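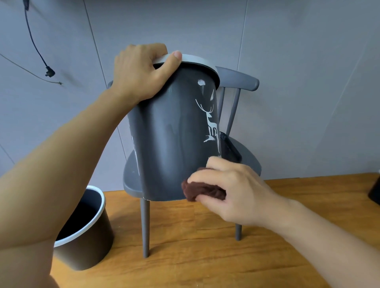

March 2023

I finished Drestgate last night. I had been putting off the last episode for a week, partly because I was busy and partly because I had read the book and didn't want to find out what they had done with the ending. They changed it. I'll get to that, and I'll mark the spot so you can stop reading if you need to.

For anyone who hasn't come across it, Drestgate is the series based on the Eugénie Hervieu novel of the same name. It's on Homton, which I signed up for in February to watch this one show and should probably cancel. The story is set in a port town where the ferry company is closing down, and a retired customs officer named Guérin gets pulled into looking for a missing bookkeeper. Brunel is the younger officer who has his old job. Most of the story is the two of them sitting in cars or offices not telling each other things.

The book is 348 pages, and the show runs two seasons and 21 episodes. I thought that was too long before I started and I still think so. The first season covers almost everything in the novel up to the fire at the terminal. That leaves the second season with the last few chapters and a lot of new material, and you can feel it. There's a whole plot about Guérin's sister selling her house that takes four episodes and ends with her not selling the house.

I don't mind slow shows. I liked the first three episodes a lot, and they are very slow. Guérin goes to the bank, he gets his car fixed, he has lunch with a man from the ferry company and they talk about parking. You learn who he is from that. By the time he agrees to look at the bookkeeper's files, you know he's going to do it properly because you've seen how he reads a repair bill. The house plot doesn't teach you anything new about him or his sister. It only gives the actors somewhere to be.

The casting is the best thing about it. In the book Guérin is a big man who takes up a lot of room, and the actor they chose is small and kind of stooped. I was against it for one episode. Then there's the part where he waits in the hallway outside Brunel's office, and people keep walking past without noticing him, and I stopped thinking about the book version. Being overlooked makes more sense for a man who finds things out for a living.

Brunel is trickier. In the novel you get her thoughts every other chapter, so you know she's frightened the whole time she's being rude to everyone. The show doesn't use any voiceover (good) but it also doesn't find another way to tell you (not so good). My sister watched the first season with me and she thought Brunel was in on it right up until the fire. I kept wanting to explain. I suppose that's a fair way to watch a mystery, but it makes her a smaller character than she is on the page.

I watched the first episode dubbed by accident, because that was the default and I couldn't find the setting. It's under the speech bubble icon, not under the gear. The dub isn't terrible. The voices match the mouths more or less. But everybody sounds like they're in the same small room, even when they're out on the dock with the wind blowing, and I switched over after that. The subtitles are fine except that they go by too fast when people argue, and nobody at Homton seems to have decided whether the boat is called a ferry or a steamer.

Now the ending, so stop here if you haven't seen it.

In the book, Guérin finds the bookkeeper alive, living under her own name in the next town over. She never hid. She just left, and no one had looked very hard. He has one conversation with her, goes home, and doesn't tell Brunel. That's the last chapter. I have read it two times and it bothered me both times in a way I liked.

In the show he tells Brunel. They drive over together, and there's a long talk in the bookkeeper's kitchen where she explains the missing money, who started the fire, and why she left. All of it gets answered. I understand why they did it. If you ask people to watch that many episodes, they want to know who started the fire. But in the book you can work it out from the delivery times in the second chapter, and I remember how pleased I was when I went back and checked. The show cut the delivery times, so there's nothing to go back to.

I will say that the kitchen talk is well acted. The bookkeeper has hardly any screen time before that, just photographs and the one flashback, and she carries the whole thing. The last shot is Brunel alone in the car with the engine off, and for once you can tell what she's thinking.

So would I recommend it? The first season, yes. If you haven't read the novel, watch through the fire and then read the book from the beginning. You'll know part of the plot but it's a short enough book and Guérin is funnier in it. If you've already read it, watch the hallway part in episode five and see if you want to keep going. The second season I'd only watch if you have up to a week of evenings to fill and some ironing.

I've seen people asking about a third season. There isn't another Guérin book to base it on as far as I know, and I hope they leave it alone. I'm going to start on Hervieu's short stories next. The library has them in large print only, so I have the large print.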